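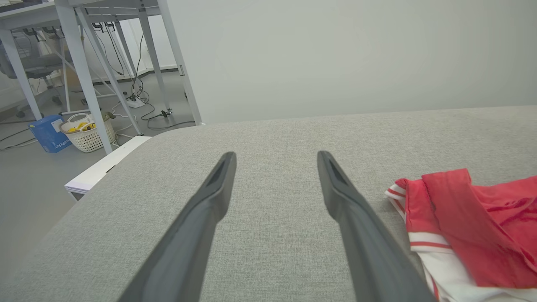

Srithong Inquiry publishes report on harbour contracts

26/05/2023
For immediate release

The Srithong Inquiry has today published its report into the award of dredging and repair contracts at Jaledton harbour. The report runs to 652 paragraphs and makes findings against two former officers of the harbour authority. Its findings are not findings of criminal guilt.

The inquiry was set up after an internal audit found that the contractor Pledero had been sent the sealed prices of two rival bidders before the closing date. Pledero went on to win the work. A second firm, Zurnine, complained in writing at the time and was told that the matter had been looked into. The inquiry found no record of any such review.

The chair of the inquiry, Jaruwan Thaweesak, said: "The rules on sealed bids were clear and the officers concerned had been trained in them. We have set out who received the prices, when they received them and what was done with the complaint. Decisions on prosecution are for others."

The inquiry took statements from former and serving staff and read more than 400 emails. It asked for a further 200 emails from the authority's old mail system, which were not produced. The report says the authority gave three different accounts of what had happened to them, and it recommends that the new records manager report on the point by October.

Other recommendations include:

Bids above the tender limit to be opened by two officers from separate departments.
Complaints from bidders to be answered by someone outside the buying team.
A register of meetings between officers and contractors, open to the public.
Written reasons to be kept whenever a closing date is moved.

Anong Kaewmanee, acting chief executive of the harbour authority, said: "We accept the report in full. The two officers no longer work here. We have passed the papers to the police and will not comment on individuals while they are being considered."

Counsel for Pledero, Iman Hamdy, said the company disputed parts of the report and had co-operated throughout.

Printed copies are limited to 100 and can be collected from the inquiry office. The full text, the witness statements and a list of redactions are on the inquiry website.

Media enquiries: Thitima Prasertsri, press officer, Srithong Inquiry

Ends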